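Last updated: June 2020

Category: Products / End-of-Arm Tooling / Data Capture

Jollport Releases Clivton Hand-Held Gripper Kit for Recording Manipulation Tasks

NEKULITZ – Jollport has begun shipping the Clivton, a hand-held two-finger gripper kit with a built-in camera mount. The kit is intended for integrators and research groups that need recordings of pick-and-place work before an arm has been installed. An operator holds the tool, performs the task at normal speed, and the recording is saved with finger position logged against each video image.

The Clivton replaces the bench unit that Jollport has supplied to selected customers since February. The finger mounts have been redesigned so that a pair can be changed with one hex key, and the trigger linkage now has a hard stop at both ends of travel. Fingers made for the bench unit fit the new mounts without an adapter.

The standard kit contains the grip body, the camera bracket, 2 pairs of fingers, a calibration card and a 5 meter cable. Battery operation is not supported in this release. Recording software is supplied for one workstation, and additional seats are licensed separately. Files can be exported to Rashti, the company's task-editing package, or saved in an open format for use with other tools.

"Customers asked us for a tool that puts the camera where the robot's camera will be," said Rocío Magaña, product manager for the Clivton. "They also asked for fingers they could replace at the bench. Most of the changes in this version come from those two requests."

Jollport tested the kit on a set of 31 household and light industrial items, chosen for shape and surface finish. The set includes flat packs, thin-walled containers, tool handles and glazed ceramics. Each item was recorded with the fingers approaching from the front and from above.
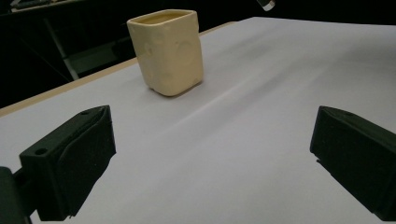 Clivton fingers have a wedge-shaped tip and are mounted so that both remain in the camera's view during an approach. Alignment can then be judged against the object itself, without a separate overlay. The square ceramic cup stands well beyond the open fingers, one corner turned partly toward the tool, and the operator has to choose between closing on two faces and closing across the corners. Its dimpled sides and uneven walls also leave less flat area for the finger pads than a plain cup would. The user manual recommends recording such items in several orientations.

The Clivton is available from Jollport directly and through its distributors. Orders for the standard kit ship within 20 working days. Replacement fingers are stocked and sold in pairs – unmachined blanks can be ordered for customers who cut their own profiles. A printed manual is included, and drawings of the finger mount are available on request from the Jollport sales office in Nekulitz.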